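Homework corner: where does the laptop go at the end of the day?
Small Spaces board > Kids' rooms and desks

marlowe_knits wrote:
Hi everybody, this will be long, so get yourself a coffee. We've been redoing the corner where my youngest does her schoolwork, and I'm mostly pleased with it, but the laptop has no home. It ends up on the floor, or on the couch, or (once) under the dog. The shelf is a little one from Skonus, secondhand, and I paid 4 dollars for it at a church sale in April, so I'm not about to replace it! My husband wants to buy the Vollari wall pocket instead. What do you all do?

adelkettani wrote:
Adel Kettani again, the one with the pegboard. I'd skip the wall pocket. I hung one for my son and he used it three times, then it filled up with worksheets and a banana. Kids put things down at the height their hands are already at, and for a small child that's pretty low. I have some pictures of a corner with much the same things in it, a low yellow, pink and blue shelf, a pencil cup and a laptop. 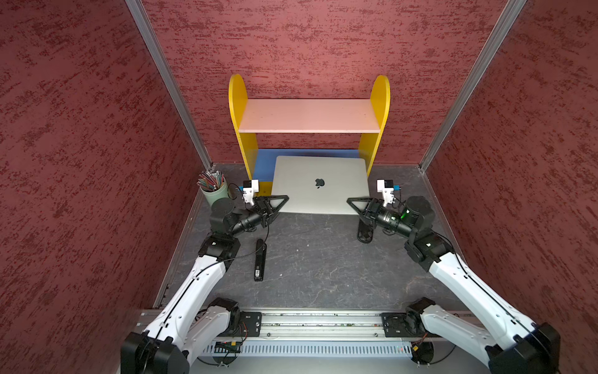
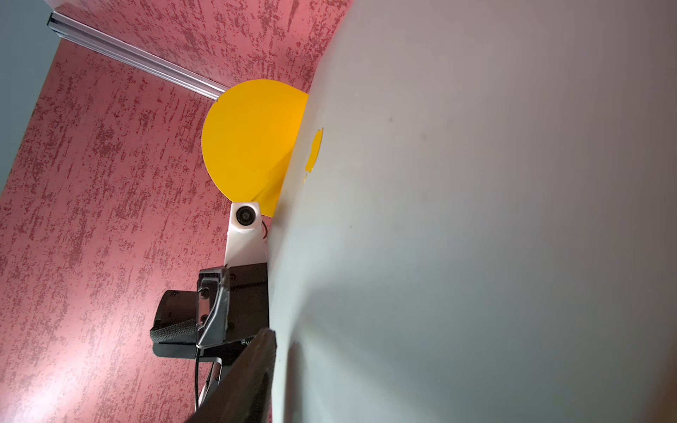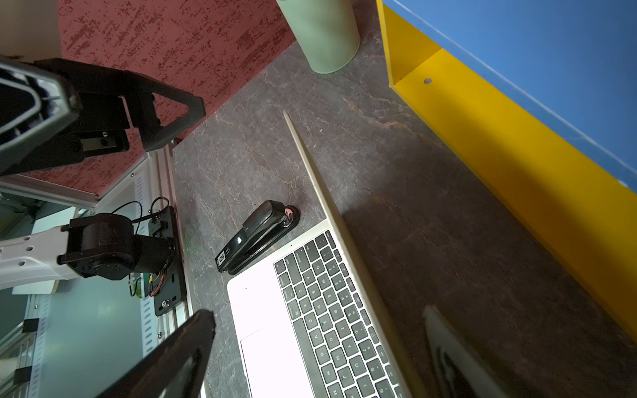
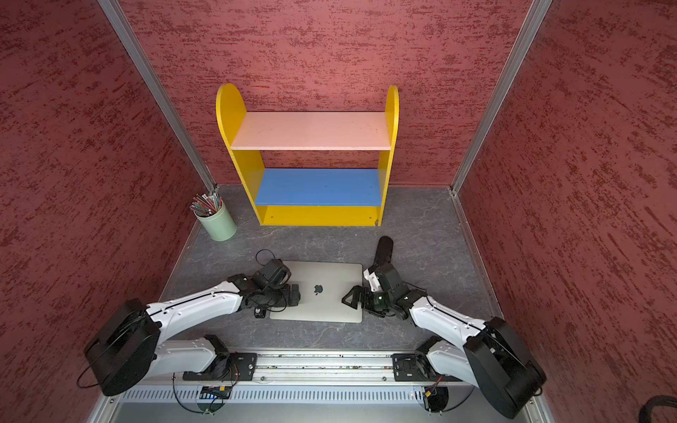
My own feeling is that the bottom shelf is the one worth fighting for, and most of us give it away to stuffed animals without thinking. Keep it clear and a laptop has somewhere to be at night, and your daughter doesn't have to reach over anything to get at it. Standing it up against the blue shelf, as in the first picture, is fine for an afternoon, but I wouldn't leave it like that with a toddler or a dog in the house, and I'd want it lying flat on the board by bedtime. I'd copy the pencil cup off to the side too. On the shelf it only gets knocked over.

tansy_b wrote:
I have to disagree a little, Adel, and I say it with love. Flat on a low shelf is exactly where my two set their juice. We went the other way and stand ours in a Gomau file holder on the top board, with the charger clipped to the side, and we haven't had a spill since. Mind you, mine are nine and eleven and taller than that shelf by a good bit.

marlowe_knits wrote:
Oh, the juice. I hadn't thought of the juice. She's six, so the top is easy enough for her to reach. How wide is that file holder, Tansy? My shelf is narrow and I'd still like room for her library books up there.

oldporchlight wrote:
I had a Van Dusen bookcase from 2000 that held up to three kids' worth of everything, and our rule was simply no drinks in that corner. It took a couple of weeks of nagging and then it stuck. I'm with Adel on the low shelf. Put a bit of felt down first so the case doesn't get scratched.

tansy_b wrote:
It's 145 millimeters, so you'd have plenty of space for the books. And good luck with the no drinks rule, I've been trying it for years!

marlowe_knits wrote:
I'm going to try the low shelf with felt this week, and if there's juice on it I'll be ordering the file holder. The wall pocket can stay in the store.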